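The Laundry Project
A hand-held gripper, a spare bed and a winter of folding in Vilstead

04/10/2021
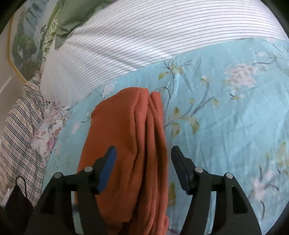
The Plurkalus began as a kitchen-table build and moved to the Vilstead shared workshop when it outgrew the kitchen. It is a two-fingered gripper you carry by hand, with a wide-angle camera mounted behind the fingers, and its job is to record how a person handles cloth so that a robot arm can later be trained on the same movements. Most of the recording happens at home, on a made-up bed. A folded rust-orange cloth on a blue floral sheet is a typical start, with the fingers wide open and one edge of the cloth lying in the gap between them. The thick stack of folds on one side is the difficult part, as the fingertips have to take the layers together.

The fingers are on their third version. The first pair was a single rigid piece each side and pushed the fabric along the bed. The current ones use two links per side, joined by metal pins, so the tips stay at a steady angle as they close. The soft pads on the inner faces came last. Bare plastic slid off anything fuzzy, and a rubber sheet cut from an old bike tube left marks on light colours.

Printing took most of September. The workshop has two printers, and the older one, known as the Farel after the sticker on its lid, warps long parts unless the door is kept shut. Eleven links went in the scrap bin before that was sorted out. The pins were cut from steel rod with a hacksaw and finished on the bench grinder.

The whole thing has cost 381 dollars so far, not counting the camera, which was already in a drawer. The most expensive single item was a bearing set ordered from Singhal, a hobby supplier two suburbs over. It was the wrong size – my measurement, not theirs – and is still on the shelf.

The target is 1000 recorded folds. There are 400 on the drive now, and 200 of those will probably be thrown out. In the early ones my wrist turned too fast and the picture smeared. I now work at half the speed I would normally fold, which makes a basket of washing a long evening.

Patterned bedding has stayed in on purpose. A plain grey table would be easier for the software, but the finished arm is meant to work in a bedroom, where there are flowers and stripes on everything.

The arm itself is still in pieces at the workshop. The base is bolted down and the shoulder motor turns, though it gets hot after ten minutes and needs a bigger heat sink. The elbow bracket is next on the printer.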